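Content notebook, July, 4:40 pm
Tremmont account, newsletter test, second pass

Subject lines went out this morning to the cleaned list, 1852 addresses. The list was supposed to be clean in the spring too, so I use the word loosely. Zuzanna pulled another 70 before the send, mostly role addresses and one that read asdf@asdf, who has been a loyal subscriber for years.

Version A: "Your summer maintenance guide is here." Version B: "The filter you forgot." B is ahead on opens. A is ahead on clicks to the guide. So people are curious about the filter and then annoyed that it's a filter. Noted for the Dizon job, where they want everything to be a teaser.

Things I changed from the first pass:
Moved the sign-up box above the second article. Fouad wanted it in the header, I wanted it at the bottom, we met in the middle and both dislike it.
Cut the guide page from 9 sections to 5. The lost four were all introductions.
Took out the popup on phones. It covered the close button of the other popup.
Send time is now 7 am, client's choice. The client gets up at 5.

Mundivico's dashboard still counts the preview pane as an open, at least for part of the list. I've stopped quoting open rates in the weekly note and put replies there instead. Replies so far: a handful, including two out-of-office messages and a man asking for directions to the Zidenstead branch. Sent him directions. Best engagement of the month.

Draft for next issue is half done. Working title is "Before you call us," which the client's phone team likes a lot and the sales team does not.

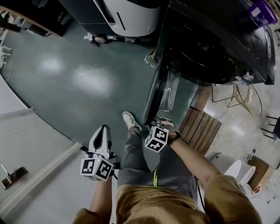
Fouad Lamrani read the draft over lunch and says the clicks on A prove very little, given that A had the link in the first line and B made people scroll for it. He wants the same body under both subjects next time. Fair. I had written that down myself on the first pass, two pages back, underlined.

To do: same body, both subjects, same hour. Ask Zuzanna for the bounce file. Fix the footer, it still says spring.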